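Play corner and table toys – June check
Room 7, Mansilla Children's Centre
Checked by: Ikechukwu Onuoha
Countersigned: Chukwuemeka Etim

1. Toy list matches the shelf labels – Yes
List runs to 94 lines. Drelluditz puzzle still listed but withdrawn in spring. Strike it off.

2. Small parts kept out of the under-threes' area – Yes
Lid on the bead tub is stiff and staff are leaving it half on. Replace tub.

3. Blocks and cubes free of cracks, splinters and sharp corners – Yes, with comment
Scuffs on painted or coloured faces are acceptable. Flaking is not. Any cube that catches a fingernail along an edge goes in the reject tray.

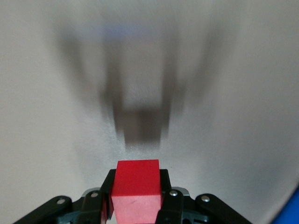 Check every face, including the one that sits downwards in the tray, and wipe before putting back. Red and yellow pieces show marks sooner than the blue.

4. Storage trays sound – No
Suvetti tray, stock no. 722, split at one handle. Taken out of use.

5. Shelving fixed to wall – Yes
Top bracket tightened during the check. Look at it again next time.

6. Cleaning record up to date – No
Two entries missing initials. C. Etim to speak to the afternoon team.

7. Floor mats flat and clean – Yes
Prunen mat curling at the door end – turn it round for now.

Recheck items 4 and 6 before the end of June.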